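Care of the Cell Is Part of the Work

Institutions that operate robot cells tend to budget for the arm and the software, and to leave the rest to goodwill. The position taken here, on the basis of the towel-folding cell at the Drurkel training center in Ustevby, is that routine care should be written down, scheduled and paid for like any other duty.

The cell at Drurkel was commissioned in August and has been used on most working days. In its first 30 days of operation the log recorded 748 folding attempts and 41 stoppages. Only a handful of those stoppages involved a failed motor or a fault in the control program. The log attributes 16 of them to a connector that had worked free or a power supply that had been moved. Most of the others followed a shift in the work cloth, which had crept toward the operator's side until the taught positions no longer matched it.

Faults of this kind are cheap to prevent. They are also easy to overlook, as no single person is held to account for them. The programmer regards the cables as a matter for the electrician, and the electrician regards the cloth as a matter for whoever loads the towels.

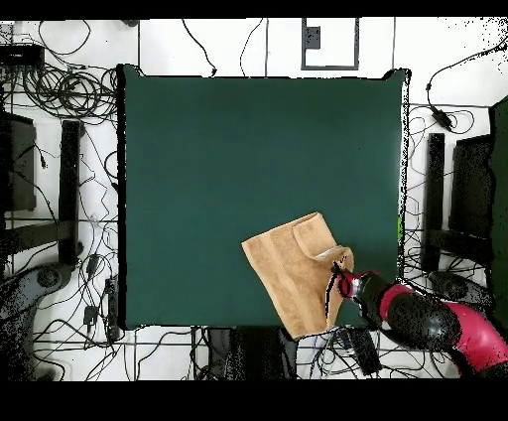 A proper schedule need not be long. Before the first run, the cloth should be squared to its reference marks and smoothed by hand. The gripper fingers should be wiped clear of lint, then opened and closed once with nothing between them. Each cable should be followed from the device to its supply, and any loop that lies within reach of the arm should be moved back and secured. The person who carries out these checks should sign for them.

It will be objected that a research or training cell changes too often for such discipline, and that tidy wiring is wasted on equipment that will be rearranged within the month. The objection has some force. The Mabula workshop, which runs a similar cell, bundled its cables in the first week and had to cut the ties twice before the layout was settled. Even so, a cell that changes often is the one that most needs a current record of what is plugged in and where. Labels at both ends of a cable cost very little and survive most changes of layout.

There is a further question of who should hold the authority to stop work. At Flidmont, operators may halt a session for a loose lead without asking permission. Drurkel still requires a supervisor's approval, and operators have on occasion carried on with a fault they had already noticed. That rule should be withdrawn before the next group of trainees begins.

14/10/2022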